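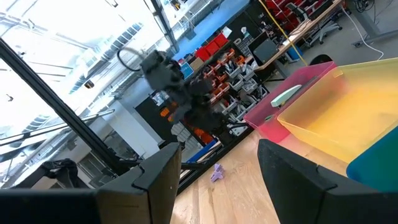
So I finally got my hands on the Abella sorting kit, and I've been bugging everyone I know about it ever since. If you read my September post you'll remember I was on the fence. The price is a lot for a shop our size, and the last kit I tried (the Protmont one, rest in peace) spent most of its life in a closet.

Abella comes from a little outfit called Flusbridge. What you're buying is two arms, two-finger grippers, a camera at the wrist, and software you train by moving the arms through a job yourself. They say 80 demos is enough for a simple pick and place. I gave it 200, partly because I didn't trust them and partly because it's kind of fun! You get into a rhythm after a while, and then you look up and it's past lunch.

My test job was sorting odd plastic pieces into colored bins. I went with that because it's close to what we do at Altside all day long, and because cubes are cheating. Every robot demo on the internet uses cubes. Give me something with branches sticking out of it, or a clip with holes all over, and then we'll talk.

Cherry Mae Salazar came by to help with the first round, and she was way better at driving the arms than me. Smoother, less yanking. You can see it in the results too: the runs we trained on her demos dropped fewer pieces than the ones trained on mine (I'm fine, it's fine). 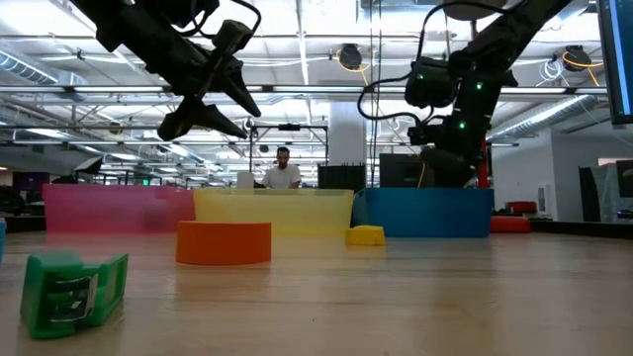 Both arms over the bins, with the green clip piece up front.

Things I like so far. The grippers are better than I expected on small stuff, and swapping fingers takes one screw. The training screen is plain and I mean that as a compliment. Big buttons, a list of your runs, a delete key that asks you twice. I had Jannik Sauerland on the phone from their support desk when I got stuck on calibration, and he stayed on until we had it sorted, which took most of an hour and was mostly my fault for skipping a page.

Things I don't like. See-through bins seem to confuse it more than solid ones, especially in the afternoon when the light gets strong. It'll go for the rim and just sort of hover there, thinking. The cables need a better plan than "let them hang." And the manual! One chapter is great, the next one reads like it came with a washing machine in 1956.

Also, error 505. If you own one of these you already know. It means the wrist camera lost its connection, and the fix is to restart the whole thing and go get coffee. Jannik says an update is coming.

Would I buy it again? Probably yes, if they fix the camera thing. I still have to try it on the metal parts, and I want a full week of runs with the blinds down before I say anything more about those bins.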